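How Does a Person Get to Play Someone Else in a Movie?

Sooner or later you will be watching a movie about a famous inventor, or a swimmer, or a robber, and somebody on the couch will say, "He looks nothing like the real one." This page is for that moment. By the end you will know how an actor turns into a real person, and you can explain it loudly over the best part.

What is a biopic?

A movie about a real person's life is called a biopic. The word is short for "biographical picture," and people have been arguing over how to say it ever since. Most say BY-oh-pick. A few say by-OP-ick, which sounds like something an eye doctor would tell you. Pick one and say it with confidence.

Let's make up our minds to watch one being made. Ours is called Drulthorpe, and it is about a grumpy clockmaker of that name who spent his life building a clock that was always late. The part has gone to an actor named Győri. (He is not grumpy. This will be a problem.)

Step one: reading

Before he puts on a single fake whisker, Győri has to read. The script for Drulthorpe is 75 pages long, and that's the easy bit. The clockmaker also wrote letters, 600 of them, mostly complaining about soup. Győri reads them all. He is looking for how the man put words together, what made him laugh (very little) and what he was afraid of (geese).

Step two: meeting people

If the real person is alive, the actor may ask to meet them. This can be a bit awkward. Imagine a stranger sitting in your kitchen, watching how you hold a spoon. Some people love it. Some say no, and the actor has to learn from old films, recordings and photographs.

Our clockmaker is long gone, so Győri visits his great-granddaughter. She tells him that the old man always cleared his throat before saying something rude. Győri writes this down and underlines it twice. Actors get very excited by throat clearing.

Step three: the voice

A dialect coach is a teacher who helps actors speak in a different way. The coach on our movie is Viktória Pintér. She listens to where a person's voice sits (nose, chest, somewhere down by the belt) and how fast the words come out. Then she makes Győri say the same sentence over and over. The sentence is "Who has moved my little screwdriver?" On the first day he says it 63 times. By lunch his family has asked him to practice in the yard.
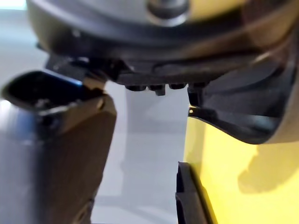
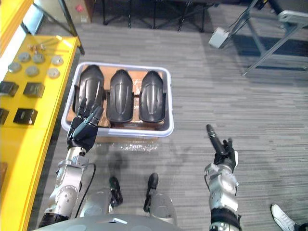
Boglárka Kovács

Step four: the walk

Nobody walks quite like anybody else. Try it with your own family: shut your eyes and guess who is coming down the hall by the footsteps. You will probably be right, especially if one of them is a toddler.

Győri practices the clockmaker's walk for weeks. He leans forward a little, as if the floor has insulted him. He wears the costume shoes all day, even to the store, so that his feet will stop thinking about them.

Step five: the face

Now come the makeup artists. They may use wigs, false teeth, or soft rubbery pieces glued to the skin, called prosthetics. You say it pross-THET-icks. A false nose can take ages to put on, and once it's there the actor has to eat lunch very carefully. Soup is risky. The clockmaker would have complained.

You may notice that this step comes last. Plenty of actors say that if the voice and the walk are right, you forget about the nose. If they are wrong, all you can look at is the nose.

So is everything in the movie true?

No. A life takes years and a movie takes two hours, so most of the life has to go. Writers squash three friends into one friend, move a wedding to a rainier day, and invent conversations that no one was there to write down. That is why you sometimes see the words "based on a true story." The word "based" is working very hard in that sentence.

If you want to know what really happened, the library is a good place to start. You may find that the real person was shorter, kinder or much more boring.

Try it yourself

Choose somebody at home and ask if you may study them for one day. Do ask. Watch how they sit, what they say when the phone rings, and what they do with their hands when they're thinking. At supper, be them for one minute.

Then let them be you. You may not enjoy it as much.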